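**Visit Report: Open Day at the Berance Nail Lacquer Works, Urwood**

In June, 14 members of the Usman Beauty Writers' Circle attended the open day held by Berance, the maker of the Lavidness line of nail lacquers. The group was received at 9 in the morning by Detlef Eichhorn, head of color development, who led the tour until lunch.

The first stop was the mixing room. Lacquer base arrives in sealed drums and is tinted in batches of 500 bottles. Mr. Eichhorn explained that small batches allow a shade to be corrected before a full run is approved. Members were shown the approval cards for the coming fall range, which is built on fruit and vegetable tones. The orange cream was judged by most of the group to be the strongest shade, although two members found it close to one already sold last year. 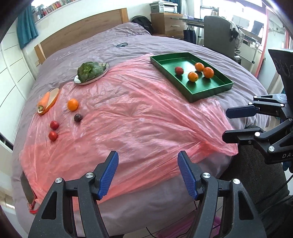 *Carrot, orange, plum and bok choy on pink plastic.*

The second stop was the wear-testing area, where each formula is painted on plastic tips and on the hands of staff who have agreed to take part. Every shade is applied in two thin coats without a top coat, and chips are recorded daily. The group asked why a top coat is left out. The reply was that Berance wishes to judge the color coat alone – customers use many different top coats at home, and the results could not be compared.

Members then had an hour at the swatching tables. Four shades were available from the fall range, among them a dark purple with a fine shimmer that needed three coats on most hands. The red was even in two. Remover and cotton were supplied, and the windows were kept open throughout.
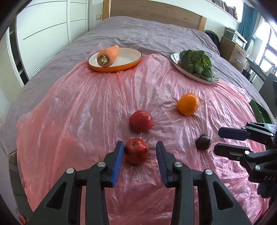
**Will the fall shades be sold outside the Urwood shop?**

Berance plans to offer them by mail order from the same week they reach the shop, with single bottles and a boxed set of 4.

The filling line was not running during the visit, and members viewed it from the walkway only. Mr. Eichhorn has offered a second date for those who wish to see it in operation. Requests should be sent to the Circle's secretary, with a note of any solvent allergies.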